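Unit 6. Wrist-camera perception for thin objects

6.1 Why depth fails first
A stereo matcher needs texture inside its window. A chopstick seen from close range is a few pixels wide and has almost none, so the window fills with background and the stick takes on the depth of the table. Lowering the window size recovers the edge but adds speckle. In the Gillia stack we leave depth out of detection and use it only to fit the support plane.

6.2 Line grouping
Run the segment detector, then merge segments by angle and perpendicular offset. The merge tolerance is 2 degrees. A larger value joins neighboring sticks into one. Where one stick crosses another, the merged line must be allowed a gap; set max_gap to 43 pixels for the lab exercise.

A patterned background produces its own short parallel segments. Reject these by length before merging, never after.
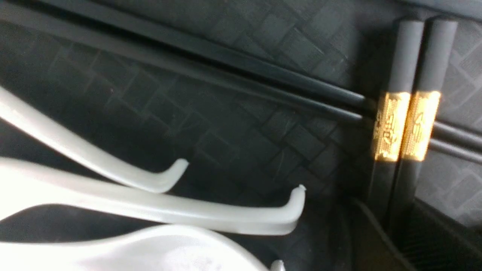

Fig. 6.2. Black chopsticks on a dark woven pattern. White plastic clips first; edge contrast along the sticks is low.

6.3 Exposure
Do not let auto-exposure meter on bright plastic or metal. Clip the metering region to the plane mask from 6.1.

Exercise 2. Plot the number of merged lines against max_gap and mark where the crossing pair separates. Hand in the plot and config file to Niilo Nieminen.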